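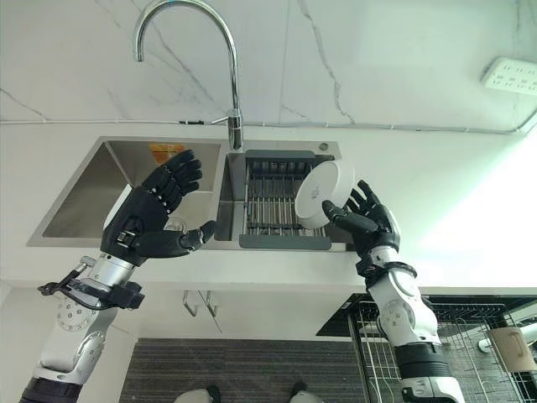 Kitchen Water Diary, Stondstead and Talldale: README

Posted in August by the Garrido data desk
25 shares | 2 comments

The table holds 1778 diary entries on water used in home kitchens. Households in Stondstead and Talldale wrote down each time they ran the tap or started a dishwasher, and we typed up the sheets. Bollside was in the first plan but its sheets came back too late and are not included.

Files

diary.csv has one row per entry. homes.csv has one row per household, with the town, the type of home and whether there is a water meter. The two join on home_id. Both are plain comma-separated text in UTF-8, and the first line of each gives the column names.

Columns in diary.csv

home_id: code for the household, not linked to an address.
hour: hour of the day when the water was first used, on a 24-hour clock.
use: cooking, drinking, washing up, cleaning or other.
method: hand, machine or mixed. Filled in for washing up only.
litres: the household's own estimate, or a meter reading where there was one.
source: estimate or meter. 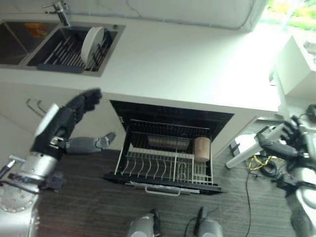
The method column gave us the most trouble when typing up. The printed sheet asked for hand or machine, and many people ticked both. It is easy to see how that happens in a kitchen with a plate standing in a drying rack in one half of the sink and the dishwasher open below with a cup in its bottom rack. We added "mixed" for those entries and left the litres as written. Please don't split them between hand and machine.

How the litres were worked out

Homes with a meter were asked to read it before and after. Homes without one were given a 5 litre jug and asked to time how long the kitchen tap took to fill it at their usual flow. They then noted how long the tap ran for each use. Dishwasher entries without a meter use the figure in the machine's handbook for the programme chosen. 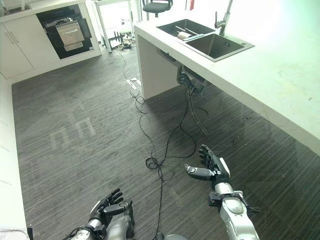
Timed entries tend to land on whole minutes, so a plot of litres by home shows clear steps. We have not smoothed these. Where the writing could not be read, the cell is blank. A zero means the household wrote zero.

Known gaps

Drinks poured late at night are probably under-recorded. Talldale has fewer metered homes than Stondstead, and the towns should not be compared without using the source column.

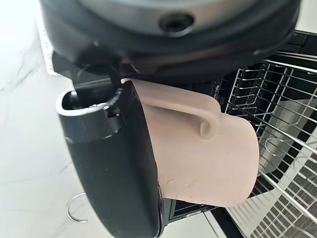

Outdoor taps are left out, even where the same person filled a watering can at the kitchen sink and wrote it down. Those rows were removed before the file was numbered.

Use

Free to copy and change, with credit to Garrido. Corrections can be sent through the comments; give the home_id and the hour.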